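Home | Notebook | Cell Pages | Parts | Search

Gripper pair notebook, Flindley
Sunday, February 18, 2024

Left unit first. Fingers not closing square, pad edges meeting before the faces. Same complaint as last time on the Tumard pair. Pulled both pivot screws, cleaned the old threadlock out with a pick. One had hardly any on it. New drop on each, snugged up, backed off a hair until the bars swing free under their own weight. Let it sit 40 min before moving anything.

Pads: old ones glazed over. Swapped for the blue Kinnunen ones, blank batch no. 49. Scuffed the faces w/ the gray sponge, wiped, let dry. Don't use the solvent wipes on these, they lift the glue (see stain on my sleeve).

Then over to the round table for cloth work. Clear cover stays on, so fingertips go in flat or they just skate.

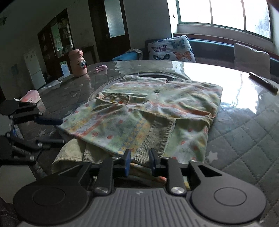 Printed garment, both units in, tips open at the near edge.

Ran open/close 200 times on the bench before this, no load. Encoder zero held. Opening reading was off by 21 counts on the left at the start, rezeroed against the hard stop, ok after. Write the new zero in the config AND on the tape on the case, last time only the tape got changed and we lost a morning to it.

Things to watch on soft stuff:
- thick folds fine, single layer slips unless you pinch a seam
- ribbed bits grab well, almost too well, back the force down one step
- glare off the plastic. Exposure locks on the window if you start facing it. Start low, look at the cloth, lock, then come up
- check tips for lint between runs, the Skinance lint roller is ok for this, tape leaves gum

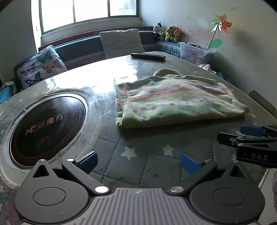 Second thing is the cable on the right unit. It was rubbing on the back of the housing whenever the wrist turned in past level. Rerouted under the grip with two soft ties, left a loop the size of a thumb. No more click on the turn. If teh click comes back its the connector not the cable, spare is in the Tumard box, top tray.

Screws on the covers: check snug by hand only. No driver. Plastic threads, one already half gone on the old shell.

Still to do
- right unit pads, same swap, same batch
- threadlock on right pivots too, havent looked yet
- rezero right
- order more pads before the 49s run out
- ask Kinnunen about the softer grade

Recent entries
Tumard pair, finger alignment
Pad glue test, second try
Exposure lock settings for bright rooms
Case labels and config zeros
Skinance order list, February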